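How to compare two grippers on a pair of arms without fooling yourself

Posted 8/19/20 in Workshop notes

I've been meaning to write this up since July, when I spent far too long convinced that one set of fingertips was better than another and then found I'd simply been testing them on easier objects. So this is the method I use now. It needs two arms, a table, a notebook and a fair bit of patience (mine runs out at teatime).

Step 1. Pick one awkward job and stick with it

I use stemware. Goblets and wine glasses hung upside down on a rack are a lovely test because you can grab them in several places and most of those places are slightly wrong. The foot is a thin flat disc, the stem is narrow, and the bowl rolls away from you if you pinch it too low. Coloured ones go in alongside the clear ones, and I note which is which every time, as the clear glasses are a different problem altogether for the wrist cameras.

Step 2. Put everything back in the same place

Masking tape is your friend if your tabletop will take it. On a shiny top I sketch the layout instead and keep the sketch next to the keyboard. Move the rack a thumb's width and your reach angles change, and then you're comparing racks!

Step 3. Sort the cables before you touch the software

Drive both wrists to the far ends of their travel by hand and watch the camera leads. They want a generous loop at the elbow and a bit of spare at the wrist. Too tight and the arm feels stiff for no reason you'll ever find in the logs – I lost a whole afternoon to that one.

Step 4. Bring both arms to the same glass

This is the bit I like best. Choose one foot and let both sets of fingertips come to it, one from each side, slowly. You learn more about finger shape in this one move than in an hour of single-arm picks. Watch whether the tips go under the foot or nudge it sideways, and whether one hand starts steering the other. I've got them meeting on the red goblet.
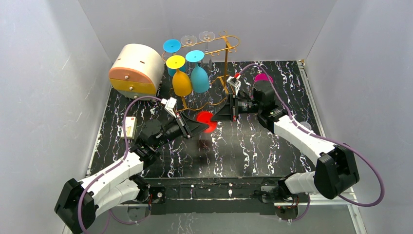

Lizelle Hlongwane wrote in after the first version of this page to say she'd do it the other way round: single-arm picks first, all of them, and only then the two-handed move, or you can't tell which gripper caused the slip. She also reckons 18 tries per fingertip is the least you can get away with.

She's probably right about the order, and I've started doing it her way on new fingertips. For ones I already know, I still go straight to the shared grab.

Step 5. Write down the misses properly

"Failed" is no use to you next week. I put one of these:

Slid off the foot
Touched a neighbouring glass
Closed on nothing
Held, then turned in the fingers

My last full run was 124 tries across two sets of fingertips, and 67 of them were clean. Split by fingertip the gap was tiny. Split by clear versus coloured it was enormous, so I've stopped blaming the fingers and gone back to fiddling with the lighting.

Step 6. Swap the grippers over

Left to right, right to left, and run the lot again. If the good one turns bad when it changes sides, look at your arm calibration before you order anything.

Next I'll be trying the softer pads from Skonness on the same rack, once I've worked out how to stop them picking up fluff.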